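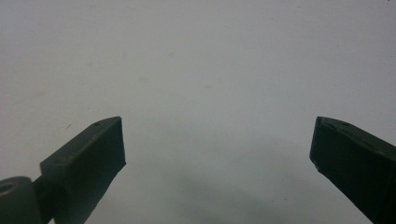
The gripper, open over a pale surface.

Automation on the floor: your questions, my answers
Filed under: Working Here / Robots & Automation
18/05/2024 | by Celina Piątek

I've been on the packing side at Vanhove for 15 years, and since the Grultlow project started I've been the person people grab at the coffee machine when they want to know what's going on with the grippers. I got tired of giving half an answer with my mouth full, so I wrote these down. If yours isn't on the list, come find me (after lunch, please).

What is Grultlow, in one breath?
It's our name for moving part of the small-parts picking over to robots. A person picks things up using a gripper held in the hand, the camera on it records how they did it, and the recordings go to the software team at Sedon, who use them to train the arms. So the robot learns from us. I think that's kind of great, and I also get why some of you find it creepy!

Do I have to use the hand-held gripper?
No. It's sign-up only, and you can take your name off the sheet whenever you like. Alaric Quintanilla keeps the sheet. You get your normal rate plus the training bonus, and you do 16 sessions before anyone asks if you want to keep going.

Is it hard?
The first hour is maddening. You've got two stiff fingers where you used to have five good ones, and your brain keeps wanting to roll the part around in your palm, and you can't. Then it clicks. Go slower than you think you should, and open the fingers all the way before you go in for the next part. I was half-closing mine for days and knocking everything sideways.

Do the recordings show my face?
The camera looks down past the fingers at the bench, so what it mostly gets is fingers and bench. If your face or badge does get in by accident, tell Alaric and that recording gets deleted. Please don't just tilt it at your buddy and wave. (You know who you are.)

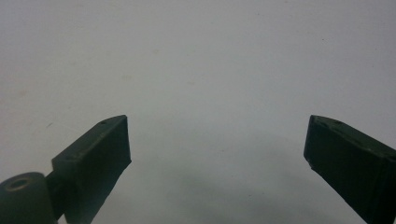 Why are the fingers that funny dark green?
I get this one more than the one about jobs, I swear. It's the color we had on hand when we started making them, and then everybody got used to it. It shows up nicely against a white surface, too. They do get scuffed, so if a tip looks chewed up enough to bother you, put the gripper in the bin marked SWAP and take another one.

Okay, so what about jobs?
Here's what I've been told and what I've seen, and I'll keep those two apart. Told: no one on the current packing crew loses a position through Grultlow, and that's in the letter we all got. Seen: two people from my shift moved over to running the cells, and when someone retired in September the spot wasn't filled. You can read that however you want. I'd keep asking about it at every meeting, and I do.

Which jobs are the robots getting first?
The Skemimetti trays. If you've ever done a full run of those (508 little clips, all the same, all slippery) I don't think you'll cry over it. Mixed orders, returns and anything fragile stay with people for now. The arms are still pretty bad at anything that bends.

Will they watch how fast I work?
The recordings aren't used for performance reviews. I asked for that in writing and there's a copy pinned up by the lockers. If a supervisor ever quotes one of your sessions back at you, come straight to me or to your rep.

My wrist hurts after a session. Is that normal?
Mine got sore too, and no, don't push through it. Stop, say so, and switch off with someone. We cut the sessions shorter after a few of us complained, and you can ask for the lighter handle, which I like a lot better anyway.

What happens when a robot drops something?
Same thing as when I drop something, only with a beep. The cell stops, you check the part, you clear it, you press the reset. Don't reach in before it's fully stopped. I know it looks slow. It isn't slow enough to put your hand in.

Can I learn to run a cell?
Yes, please do! The course is on paid time and you don't need a computer background. I came in barely able to set up my own phone and I passed with a 99, which I will be bringing up until I retire. Sign up with Alaric, same sheet, second page.

We use cookies to remember your settings and see which pages get read. Accept all | Manage choices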